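## 4. Getting the Skukley talking to your computer

Right, the camera's out of its box and the lens is on. Next job is the cable and the software, and I usually allow half an hour with a cuppa. I've set up a fair few of these now, so what follows is the order I do things in, which isn't quite the order on the card that comes in the lid.

1. Shut down anything else that uses a camera. Video chat programs are the worst for this – they sit in the background and grab the port.

2. Install Herari first, before you plug anything in. If you plug the camera in early, the computer picks its own driver and you'll spend ages getting rid of it.

3. Plug the cable into a blue USB port on the computer itself. Hubs are fine for a mouse. They aren't fine for this.

4. Screw in both thumbscrews at the camera end. Finger tight only!

> **Caution:** Don't swap the lens while the camera is powered. I did it once in January with the fan going and got a lovely bit of fluff on the sensor.

5. Open Herari and wait for the light on the back to go from orange to green. Mine takes a few seconds, longer on the old laptop. If it stays orange, try another port before you try anything clever.

6. Click **Find**, pick your camera from the list and give it a name you'll recognise later (I name mine after the bench they live on).
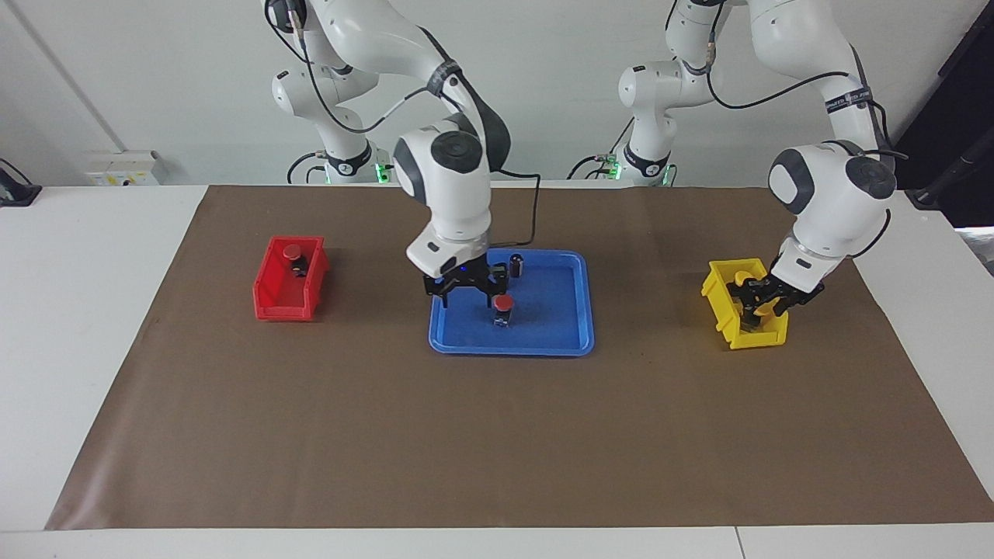

7. Set the image width to 2,752 and leave the height on Auto. You can go smaller later if you need more speed.

8. Set the frame rate to 66 and watch the dropped frames counter for a minute or so. It should stay at zero. If it creeps up, bring the rate down a bit at a time until it stops.

9. Set the exposure by hand. Start at 500 microseconds under bright lights, or 1,000 if your room is on the gloomy side, and fiddle from there. Auto exposure looks nice on screen but it drifts every time someone walks past in a white shirt.

**Note:** If you're using the Girholm bracket, the picture will come in upside down. Tick **Rotate 180** under the Du tab and it sorts itself out. The colour settings are on that tab too, but leave them until you've done section 5.

10. Save your settings to slot 1 on the camera as well as to the computer. They're two separate buttons, and the one on the computer won't help you if you move the camera to another machine.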